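# The Week the Books Kept Slipping

Welcome back to the Bukhari gallery! Our picture book sorting project has been a joy since June, and then on July 26, 2021 we hit our first proper fault. Glossy covers started sliding out of the fingers partway through a lift. We had 537 picks logged by then, and the slips were bunched together near the end, nearly all of them on laminated hardcovers. Matte paperbacks were fine.

Yung-ching Poon blamed the pads. I blamed the closing force, which had been turned down after a dented corner the week before. Dela Dankwa made us stop and go through both before anyone changed a setting, and I'm so glad she did — it was a lovely bit of detective work.

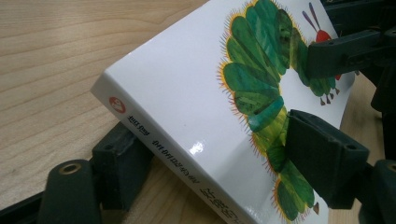 *A glossy hardcover with Korean lettering on the spine and the green caterpillar on the front, fingers against the cover.*

Covers like that one are beautiful and a real test of grip. A slick laminate leaves the fingers very little to work with, and a book held at a slant wants to turn as well as slide. We ran 20 lifts at the old force and 20 at the reduced one. Both sets had slips! The lower force had more of them, so I got to be partly right.

Next came the fingers themselves, opened wide over the table so we could compare the two sides.
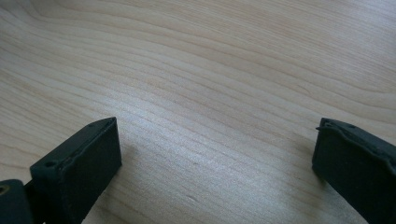
*Jaws apart over bare wood. Look along the top rim of the right finger, near its left corner: the edge is uneven, with what looks like a thin flap sticking up.*

Yung-ching was delighted with that corner. We've put the force back up, ordered new fingers from Dekwood, and set a rim check every 200 picks. Hardcovers stay at low lift height until the new parts are on and 3 clean runs are in the log.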